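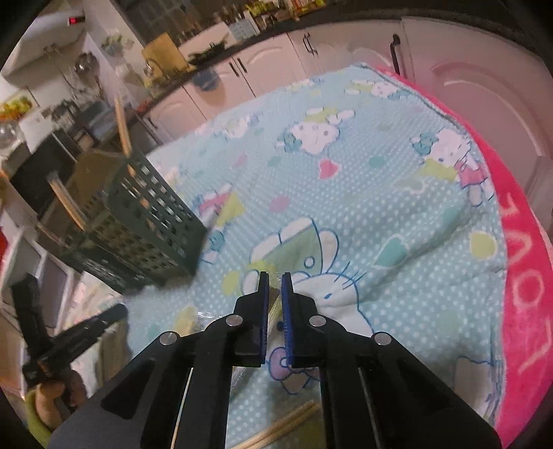

Where the Skewers Go: Sorting Small Kitchen Things in a Shared Apartment

Project report, Household Studies elective, October

1. Why I picked this

My kitchen has one drawer that everybody hates, me included. It holds all the long thin stuff that doesn't fit anywhere else – skewers, craft sticks, chopsticks without partners, straws, a thermometer, birthday candles. Every time I wanted one thing I got stabbed by another. The assignment said to choose a small storage problem at home, try a few fixes and write up what we learned, so I didn't have to look far for a topic!

My question was pretty simple: what is the best way to keep thin wooden sticks in a small kitchen so that you can find them, grab a few and put the rest back without making a mess?

2. What I worked with

I did all the sorting on the floor, on a light blue polka-dot cloth with cartoon cats on it, spread over my bright pink blanket (the one that says LOVE down the side). I know a table sounds more serious, but the counter was already full of groceries, bottles and jars, and the floor gave me way more room to spread out. A patterned cloth turned out to be a bad choice for one reason. Thin sticks get lost on a busy print, and I kept patting the cats to check whether I'd missed any.

The supplies:

Wooden skewers, 100 to start with, from two opened packs
Thin craft sticks, 56 of them
A dark green plastic basket with a grid of holes in the sides
A brown cardboard box
Clear plastic bags
A tall lidded canister from Listirex, borrowed from my roommate
A drawer divider made by Brindent, bought for this project

3. What I tried

I ran each method for four days and used the kitchen like normal. Each time I cooked or made something, I wrote down how long it took to find what I needed and whether I had to clean anything up afterward.

The bag. I started here because the bag was free. You can see through it, which I liked, and it lies flat in a drawer. The trouble is the points. By the second day the skewers had poked through one corner, and by the fourth the bag was more of a suggestion. Bags worked fine for flat things with no sharp ends, so I kept using them for those.

The basket. This was my favorite to look at. The sticks stand up in it and you can pull out just the ones you want. But the holes in the grid are big enough for a skewer to slide right through, so when the basket tips, the whole bundle ends up poking out one side. I fixed this partway by tying the skewers with a rubber band first. It helped a lot, except that now I had to take off a rubber band every time, and my roommate just never put it back on.

The canister. Very neat, very stable, took up too much room. It's also too short for the longer skewers, so the lid stayed off the whole time, and a canister with no lid is basically a cup.

The divider. I expected this one to win because I paid for it. It does keep the sticks apart from the other drawer stuff. The slots are shallow though, and if you close the drawer hard everything jumps over the walls.

4. Results

The basket with the banded bundle was the fastest, 16 seconds on average from opening the cabinet to having a skewer in my hand. The old drawer was the slowest at 70 seconds, and that number includes a lot of complaining. The other three landed in between, with the canister closest to the basket.

For cleanup the canister did best, with no spills at all. The basket spilled twice, both times before I started using the rubber band.

5. What I ended up doing

I kept two things. The skewers live in the green basket, banded, points down, and I lined the bottom with a piece cut from a cardboard flap so they can't slip through. The craft sticks went into the box with the rest of my project supplies, and they left the kitchen completely, which I should have done two years ago. Then I returned the canister and gave the divider to the silverware, where it fits really well.

6. What I would change

Four days per method is short. We also only grilled on one Saturday, so the skewers didn't get as much use as I had planned for, and I'd like to try again in summer. I would also sort on a plain cloth next time, probably a dark one.

The other thing is that my timing isn't very fair. By the last method I had gotten quicker at everything because I was paying attention to where things were. A better plan would be to have someone else do the finding, someone who hasn't been thinking about skewers for weeks.

Total spent: one drawer divider and a pack of rubber bands.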